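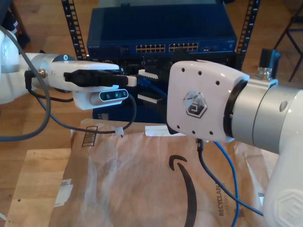
Forums > Home Networking > Wiring and Racks

Moving the switch, do I relabel first or after?

stovow_dan
ok so finally redoing the network corner. dark blue Netgear switch, rack mounted, mix of blue and black cables and nothing labeled. Brown paper down so I can lay stuff out. Label before I pull anything or just pull it all and start over? Have 21 runs, 3 go to the garage.

Corkura
Before. Always before. Tape flag on both ends, number it, write the port down. Did mine the other way in June and lost a whole evening

pinout_pat
disagree. If nothing's labeled now the old port order is junk anyway. Pull it, tone each run, label as it goes back in. Clean start

Corkura
fine if you own a toner. and if nobody else in the house needs wifi for 3 hours

stovow_dan
no toner lol. How much is a decent one

pinout_pat
cheap is fine. don't get the 400 dollar kind

agbeko77
Check your tabs while your at it. Half my "bad ports" were a snapped clip on the plug – re-crimped, all good. Also don't yank by the cable, grab the connector.

stovow_dan
good call. color code or no? was thinking blue for house, black for garage

agbeko77
Sure but still label. you run out of blue and then the system's dead

pinout_pat
colors are a waste imo. Velcro not zip ties though, that one I'll fight about

Corkura
agree on velcro. first time for everything

stovow_dan
ok labeling first, tape flags, velcro. Will post teh port list when its done – garage runs go last

Related threads
Duvarley wall rack, anyone mounted one?
Velcro vs zip ties (again)
Cheap toners that work
Patch panel or straight to switch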